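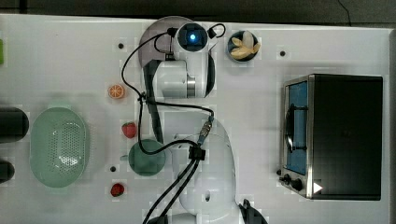

## Counter Space and the Small Oven

A countertop toaster oven takes up more room than its footprint suggests. The door on most models drops forward, and the clearance it needs is usually the first thing lost to bowls, boards and plates.

Amna Kiani, who plans small kitchens for Grallero, treats the oven as the fixed item and places everything else after it. She puts it at the right end of the work surface with the front facing left, so the door opens toward the cook. Her rule is 8 inches of clear surface beyond the open door.

Draining and plating go on the other half. An oval colander stores badly upright and is better left flat – perforated base down, on a white top where stray water shows. Fruit can stay in a small bowl at the back. 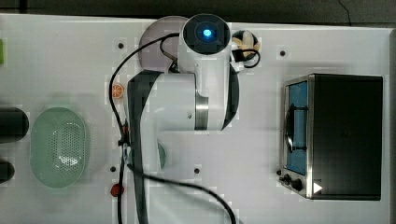 *Black toaster oven with its front turned to the left, plate on the opposite side of the work surface.*

A plate should sit within one arm's reach of the oven handle. Kiani allows 30 inches between the two. In her November survey of 431 rental kitchens, the usual fault was a plate stack parked in front of the door.

Dark bowls and pale plates are easy to tell apart on a white surface. Glass doors need wiping on both faces, handle side first.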